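私たちについて

Cestham(セスタム)たたみ方教室のページをのぞいてくださって、ありがとうございます。服のたたみ方を習う教室、と言うと、たいていの方が一度は聞き返されます。料理教室や着付け教室なら近所に思い当たるけれど、Tシャツやズボンをたたむだけの教室なんてあるのですか、と。はい、あるのです。始めてから25年になりますから、もう町の風景の一部と言ってもいいころかもしれません(これは少し言いすぎでしょうか)。

始まりは、洗濯屋の二階でした。Parisiという小さなクリーニング店があって、私はそこで受け渡しの仕事をしていました。仕上がった服を袋に入れるまえに台の上でたたむのですが、待っているお客さまが手元をじっとご覧になって、それ、どうやるんですかとおっしゃるのです。一度お見せすると、次にいらしたときに、うちではうまくいかなくて、とまた聞かれる。そんなことが続くうちに、店が閉まったあとの二階を借りて、興味のある方に集まっていただくようになりました。教えるというほどの気持ちはなくて、お茶を飲みながら、それぞれ家から持ってきた洗濯物をたたんで帰る会でした。洗濯物がきれいに片づいたうえにおしゃべりまでできるのですから、続かないはずがありませんよね。

店が移転したあと、いまのMulside(マルサイド)の部屋に移ってきました。普通の家の一室のような、こぢんまりした部屋です。床に座る方も、台に向かって立つ方も、膝をついたり片膝を立てたり、みなさん思い思いの姿勢でたたんでいらっしゃいます。きちんと正座をしてくださいとお願いしたことは一度もありません。足がしびれてしまっては、せっかくのたたみものが苦行になってしまいますもの。

教室で昔から大事にしているのが、敷物です。机の天板のようなつるつるした面だと、薄い服は手を離したとたんにすべっていきますし、ふかふかの布団の上では折り目が沈んで、どこで折ったのか分からなくなります。私は編み目のある敷物が好きで、い草のような目の細かいものを広げると、布がちょうどよく引っかかって、片方の手を離しても待っていてくれるのです。縁の布も役に立ちます。まっすぐな線が一本あるだけで、裾をそろえる目安になりますから、初めての方には、まず縁に沿って服を置くところから始めていただいています。

黒い服は、初めての方がいちばん戸惑うものかもしれません。しわも縫い目も見えにくくて、肩のつもりでつまんだところが袖だった、ということがよくあります。そんなときは目で探すのをやめて、指先で縫い目をたどってみてください。厚みが変わるところが必ずありますから、そこをつまんで、ゆっくり持ち上げます。

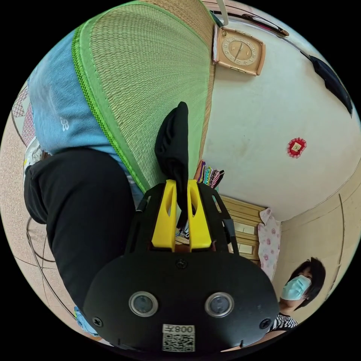 Tien-fu Siuさんは、黒いものばかり着るので毎回どちらが前か迷っていたけれど、襟の裏を先に触るようにしたら手が止まらなくなった、と話してくださいました。うれしいですね。襟の裏というのはよい目のつけどころで、前と後ろでは首まわりの深さが違いますから、指を一周させるだけで分かります。それ以来、私も授業のなかで、襟の裏からどうぞ、と申し上げるようになりました。教室で使っている言葉には、こうして生徒さんから頂戴したものがずいぶん混ざっています。

授業の流れもお話ししておきましょう。一回は50分です。はじめに、お持ちになった洗濯物を敷物の脇に出していただいて、上に着るものと下にはくもの、それから小さなもの、とざっくり分けます。分け方に決まりはないのですが、私はTシャツの類からたたんでいくのが好きです。形がどれも似ていますから、続けているうちに手がその動きを覚えて、しゃべりながらでも進むようになるのです。ズボンや厚手のものは、手が温まってから。靴下とハンカチは最後のお楽しみに取っておきます(苦手だからと後回しにする方もいらして、それはそれでかまいません)。

Tシャツは、背中を上にして置き、両脇を内側に折り、袖を返し、裾から襟に向かって折り上げます。文章にするとそれだけのことなのに、幅が毎回ばらばらになってしまうのが悩みどころですよね。教室では、厚紙を当てるやり方と、自分の手の幅で測るやり方の両方をお伝えしています。私のおすすめは手のほうです。厚紙はいつのまにかどこかへ行ってしまいますが、手はいつでも腕の先についています。

重ね方についてもよくご質問をいただきます。色の順にそろえるか、着る順にそろえるか。縞模様や幾何学模様が無地のあいだに挟まっているのが気になる方もいれば、にぎやかなほうが楽しいという方もいらっしゃいます。私はというと、折り山をこちらに向けて、色はあまり気にせずにどんどん重ねてしまいます。黒の隣に黄緑が来て、その下から紫がのぞいていたりすると、横から眺めるだけでちょっと元気が出るのです。ただし、ズボンのような厚いものはTシャツと別の山にしておいたほうが安心です。軽いもののあいだに重たいものが入ると、そこから山が傾いてきます。 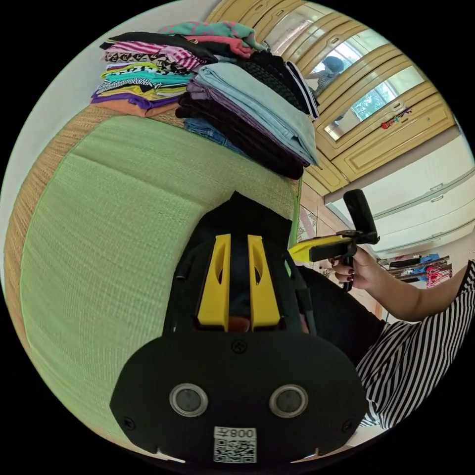
でも先生、引き出しに入れるときはどうせ立てるのだから、山にしなくてもよいのではありませんか、と尋ねられたことがあります。まったくそのとおりで、立てて入れるおうちなら、たたんだそばから箱や引き出しに立てていくのがいちばん早いのです。それでも私が山にするのは、途中でひと息つけるからかもしれません。山が高くなってくると、ああ、ずいぶんやったなあと思えますし、家族がそれぞれ自分の分を抜いていく家では、横から色が見えるほうが探しやすいという声もあります。立てる派のみなさんのためには、たたみ終わりの形を少し小さめの長方形にして、机の上に自分で立っていられるかどうかを確かめる練習も用意しています。ふにゃりと倒れたら、最後の折りが緩いしるしです。

Chia-jung Chu先生のことも、ぜひご紹介させてください。教室の二人目の講師で、もとはKorkex(コルケックス)という寝具の会社で、シーツや上掛けの包み方を考えていた人です。大きな布の扱いにかけては私などとても及びません。ボックスシーツの四隅を重ねて、するするとまっすぐな四角にしてしまう手つきを初めて見たときは、思わずもう一回お願いしますと言ってしまいました(結局、三回やってもらいました)。先生の授業は言葉が少なくて、その代わり、生徒さんの手が止まるとすぐ隣に来て、同じ布の反対側をそっと持ってくれます。あの静かさが好きだとおっしゃる方が多く、シーツの回は毎年五月の初めにお申し込みが集まります。冬ものと夏ものを入れ替えるころなのですね。

さて、ズボンの話をしなければなりません。ズボンは、Tシャツに慣れた方がここで少しつまずきます。長いので、広げる場所がまず要ります。教室では幅70センチの敷物をお一人ずつに使っていただいていますが、脚の長いズボンですと斜めに置いたり、先に半分に折ってから置いたりと、いろいろ工夫なさっています。最初にすることは、折ることよりも伸ばすことです。お尻のほうを手前か左にどっしりと置いて、裾に向かって手のひらで空気を追い出すようになでていきます。内側の縫い目と外側の縫い目が重なったら、もう半分終わったようなものです。股のところの三角の出っぱりは、内側にひと折り入れておくと、仕上がりが細長い長方形になって気持ちがよいですよ。

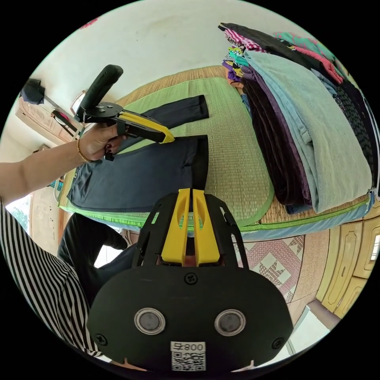
紺のズボンを広げて。右はたたんだ衣類の山

ジーンズのような硬い生地は、裾から三つに折るだけで十分です。やわらかい生地のものは、ひざのところで一度折ってから、さらに半分にします。ポケットの中身は、たたむまえにどうぞご確認を。紙のレシートや飴の包み紙なら笑ってすみますけれど、私は以前、預かった鍵をズボンごときれいにたたんでしまって、半日探したことがあります。

タオルについても少しだけ。タオルはどなたでもたためるから習うまでもない、と思われがちで、実際そのとおりなのですが、山の外側にタオルを置くという使い方はあまり知られていないようです。織り目のしっかりしたものを手前に据えておくと、つるりとした生地の服が隣にあってもすべり出しにくいのです。たたみものの山にも、どっしりした人と身軽な人がいて、並べ方しだいで助け合ってくれるのだなあと、長くやっていても楽しくなります。

教室は先生の目の届く人数で開いていますので、どうしてもお待たせしてしまうことがあり、申しわけなく思っています。ご家族でいらしてもかまいません。お子さんは手が小さいぶん、靴下やハンカチがそれは上手です。男性の生徒さんもいらっしゃいますし、一人暮らしを始めるまえに習っておきたいという若い方もおいでになります。たたみものは一生ついてくる家事ですから、早く仲よくなっておいて損はありません。

部屋には、学校らしいものがほとんどありません。壁に四角い時計が掛かっていて、扉は明るい色の木で、棚には編んだかごや段ボール箱が置いてあります。かごというのは重宝なもので、たたむまえの服を入れておくにも、たたんだあとの小物をまとめておくにも使えます。教室へいらっしゃるときも、紙袋でもかごでも、お手持ちのものに洗濯物を入れてお持ちください。
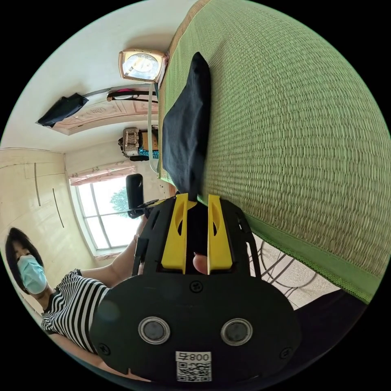 くしゃくしゃのままで大丈夫です。生徒さんのなかには、先生に見せるのだからと家で一度たたんでから持っていらっしゃる方があって、それでは練習するものがなくなってしまいますので、取り込んだそのままの姿で連れてきてあげてください。アイロンも要りません。少しくらいのしわでしたら、たたむときに手のひらでなでて、上に何枚か重ねておけば落ち着いてきます。下着やお見せになりたくないものは、もちろんおうちに置いてきていただいて結構です。教室にも練習用の服がありますから、手ぶらの日があっても平気ですよ。

上手になるまでどのくらいかかりますか、ともよく聞かれます。これはお答えがむずかしくて、一回で満足して帰られる方もいらっしゃいますし、もうとっくに私より上手なのに、毎月欠かさず通ってくださる方もいらっしゃいます。後者の方に理由をうかがったところ、家でやると電話が鳴ったり鍋が気になったりするけれど、ここではたたむことだけしていればいいから、とのことでした。そういう時間の使い方もあってよいと思いますし、お茶の用意は昔から変わらずしております。洗濯屋の二階で始めたころの急須が、まだ現役なのです。注ぎ口が少し欠けていますが、どうか見逃してください。

最後になりましたが、見学のご案内です。見学は随時お受けしていて、授業の半ばから入っていただいてもかまいません。靴を脱いでお上がりいただきますので、脱ぎ履きしやすい履き物ですと楽だと思います。シーツの回だけは布を大きく広げる都合で見学の場所が取れず、恐れ入りますが、ほかの回にお越しください。お申し込みは、お問い合わせのページからお名前と、いちばんたたみにくくて困っている服をひとつ書いてお送りください。フードのついたもの、ひもの長いもの、左右で形の違うもの、どれも大歓迎です。お返事には少し日をいただくことがあります。

Cesthamたたみ方教室(Mulside)
2021年7月19日更新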